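手持夹爪练习 第3讲:浅盒里分拣小饰品

社团的同学先看完第1、2讲再来,这讲不重复装夹爪的步骤。赶时间写的,有错字群里喊我。

Erkska小组这学期的题目是“软的东西怎么夹”。发圈、手串、布头,全是会变形的。硬方块大家早夹腻了。这次直接在床上做,盒子放平就行。

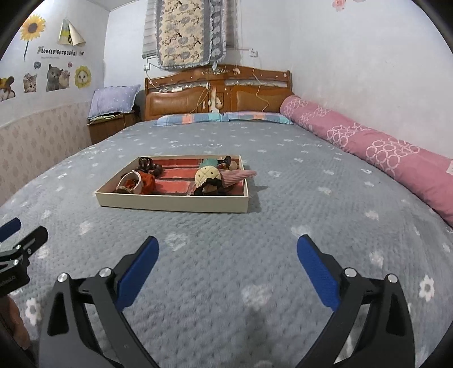
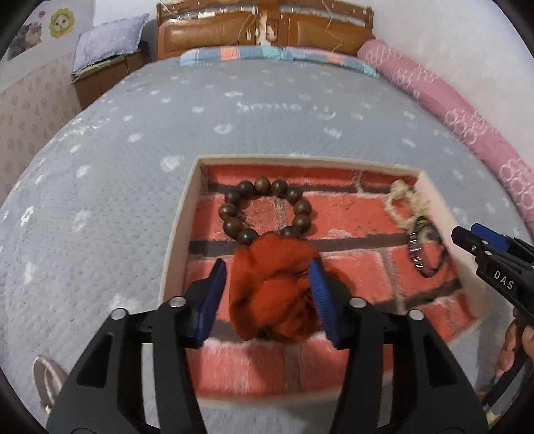

两张都是浅盒放在床单上、夹爪伸过去的角度,照着摆自己的盒子即可。

Eldana Tamiru看完初稿留言:第一次做别急着夹手串,先夹布的。珠子圆,夹偏一点就滑走,新人容易以为是夹爪坏了,然后去拧螺丝,越拧越松。还有,Nekwood那边上学期比赛扣分最多的是碰盒沿,掉东西反倒排在后面。麻烦写进去。

好,写进去了。下面是步骤。

准备
浅盒一个,边别太高,高了夹爪下不去。小饰品7件左右就够,软硬混着来。太多了挤在一起,分不开。
盒子底下别垫书,会晃。
指垫用干布擦一遍。沾了灰抓布料会打滑。
开始前空夹几次,听声音,有咔咔声先停,找组长。

第一步 摆位
东西靠盒子两头放,中间空出来。中间是落点。
别摞太高,最多两层。
摆完拍一张存档,文件名写组号加轮次。上次有人写“最终版”“最终版2”,我真的分不清。

第二步 下爪
两指张到比目标宽一点点,不要张满。张满了占地方,容易刮盒沿。
从上往下斜着进。手腕别抖,手肘靠住身体会稳很多。
指垫对指垫,目标在正中间。偏了就退出来重来,不要在盒里硬挪。

第三步 合爪
布的:合到布鼓起来就停,再紧没意义。
手串:夹单颗珠子,别夹两颗中间的缝。夹住先提一点点,停一下,不滑再走。
发圈压着手串的话先拿发圈,顺序反了会一起带出来,这一轮算无效。
两把夹爪一起用的时候,一把动一把等。两边同时动必撞,别问我怎么知道的。

第四步 放下
放到中间空的地方,离底面很近了再松。别扔。
松开以后夹爪先直着往上退,再横着走。很多人放好了又给勾回来,就是这里急了。

第五步 记录
每轮48秒,到点就停,没夹完的照实写没夹完。
表里三栏:夹了什么、成没成、为什么没成。第三栏不许写“手滑”,写具体,比如“右指先碰到”“张太大”“夹到缝上”。
碰盒沿单独记次数。(听Eldana的)

常见问题
布料夹起来一角,另一角拖着:夹点太靠边,往中间挪。
指垫歪:停手,按第1讲重装,不要边夹边掰。
细的链子手串总漏:换个角度,让它横在两指之间,顺着夹夹不住。
手酸:正常,换人。一个人连着做不要超过3轮。

关于数据
Feyisa共享盘里现在一共3,932条记录,有一部分没填第三栏,那些暂时用不了。自己组的自己补,周二之前。补不完的跟我说一声,别随便编一个原因填上去,比空着还麻烦。

下一讲去Hadutwood的教室做,换深一点的盒子,遮挡会多很多。盒子我带,表格自己打印好在来。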